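Restocking pegboard hooks -- is any machine there yet?

gantry_mk2
6/8/21
We run a small hardware counter and I have been asked to look at automating returns: basket of mixed items comes in, each item goes back on its hook. Grovent quoted us for a fixed arm. Before I reply I would like to hear from anyone who has run one on hanging stock as opposed to bins.

Lionel Collet
Bins are solved, near enough. Hooks are not. The punched hole in a backing card gives you a few millimetres of slack, and the card swings as soon as the wrist stops. We tried it on a Preda arm last October. Over 591 attempts it hung the card first time in around half. The rest were mostly near misses where the hook pushed the card back instead of entering the hole.

tolstack
Half is poor, but what was your wrist doing? If you come in level, the card tips away from you. Tilt it so the hole leads and follow the slope of the hook. We got well past half on blister packs with nothing cleverer than that.

Lionel Collet
Tilted, 30 degrees. Level was worse. Blister packs are stiff, so I don't think the comparison holds. Try it with thin card and a heavy item at the bottom.

tolstack
Fair point on the card. I still say it is a fixture problem. Longer hooks, bigger holes, done.

B. Besson
You can't ask suppliers to punch bigger holes for your convenience. The machine has to take the shelf as found or it isn't doing the chore.

Also, picking out of the basket is being skipped over here. Mesh sides catch anything thin, and raised handles take away the straight-down approach. Uso's planner treats handles as a solid wall, so it gives up on anything lying beside them.

gantry_mk2
Handles are exactly my worry. Ours meet in the middle when they are up. Can they be folded down first?

B. Besson
Yes, as a separate move. It costs you time per basket and it fails too.

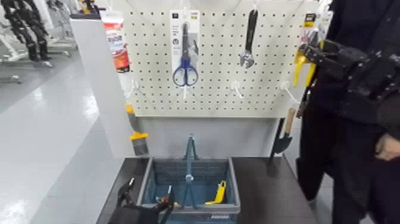

Tusemus Shop Automation, vol. 2, p. 50

Empty hooks on either side of the scissors, and a yellow tool lying in the basket right by the handles. That pick is the one I mean -- the gripper has to come in at a slant. Note the wrench as well. It has no card at all, so whatever you tuned for packaged stock is no use for it.

tolstack
The wrench I would call the easy one. Rigid, known shape, good contrast against a white board.

Lionel Collet
Easy to see. Grip it off centre and it turns in the fingers.

gantry_mk2
So bins yes, hooks no, for now. I'll ask Grovent for a trial on our own board before signing anything -- will post figures if they agree.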